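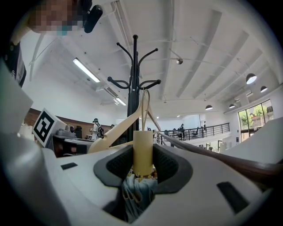
Cleared out the front hall this morning. It had 30 things in it that belonged somewhere else, mostly coats.

The rule now: one coat per person on the rack. Remo Stöckli has 3 and will have to choose.

Umbrellas were the real mess. Anything with a bent rib went out. The good ones get folded and strapped before they're put away – an open one drips all over the floor.

Empty hangers go back to the closet. If you find one out by the coats, please take it with you.

Ursina asked about getting a proper umbrella stand. The Orlandini one is 400 and I'm not paying that. Darren has an old milk can in his garage that would do fine.

Lost and found is one bag now. It stays until August, then goes to the thrift store – gloves, scarves, all of it.

Still looking for the key to the closet.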